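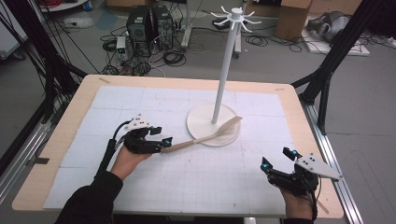
Figure 4. Utensil stand task with the hand-held grippers, left fingers at the spatula handle.

3.2 Comparing the finger tips

Peiyu Luo and I ran the spatula task in February with both tip shapes, blocky and pointed. Each of us recorded 13 trials per shape. The pointed tips got under the handle more easily, but the spatula turned in the grip on the way up to the hook. The blocky tips held it straighter - though they needed a second try more often when it lay flat on the sheet. Cable drag bothered both of us on the left side. We used the blocky tips for the Jalthorpe set, 402 recordings in all.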